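# Clearing and brushing a small sofa without buying anything

Most advice on brushed-fabric sofas ends with a spray to buy. I've tried Trilo and I've tried Brestent, and I couldn't tell either from plain water. What follows costs nothing and takes 10 minutes if you don't stop to read the things you find.

**You need:** a soft clothes brush, a dry cloth, a box for things that live elsewhere.

1. **Clear the seat completely.** Bags, soft toys, cloths, cushions, the lot. Brushing round a pile is a waste of an evening. Anything that isn't a cushion goes in the box.
2. **Move cables first.** Coil any adapter lying in front of the sofa and put it somewhere you won't kneel on it. Garba Anozie taught me this by kneeling on one.
3. **Look at the pale patches before you call them dirt.** On a napped fabric a lighter patch may be dust, wear, or just pile lying the other way. Stroke it with your palm. If it darkens, leave the cleaner in the cupboard.
4. **Brush in one direction,** back to front on the seats, top to bottom on the backs. 4 light strokes beat one hard one – whatever the label on the brush claims.
5. **Do the crease between the seats last,** with the cloth wrapped over two fingers.
6. **Put back cushions only.** I allow 2. Hadiza Afolabi allows none, and her sofa looks like a waiting room.

The Irnlow guide says to repeat all this every week. I do it in February and again when it annoys me.
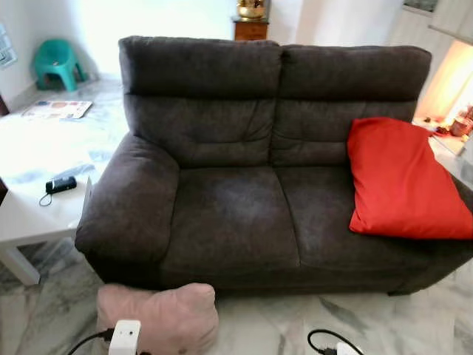
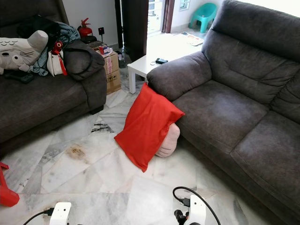
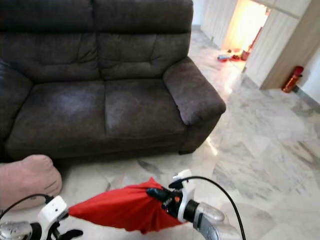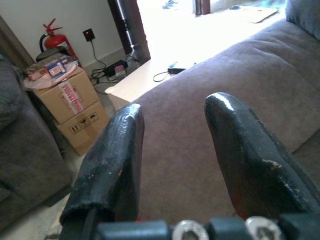
**Can I use a vacuum cleaner in place of the brush?**

Use one on low suction with the upholstery head, and go over the fabric by hand afterwards, as the head tends to leave stripes in the pile. Keep it away from loose threads.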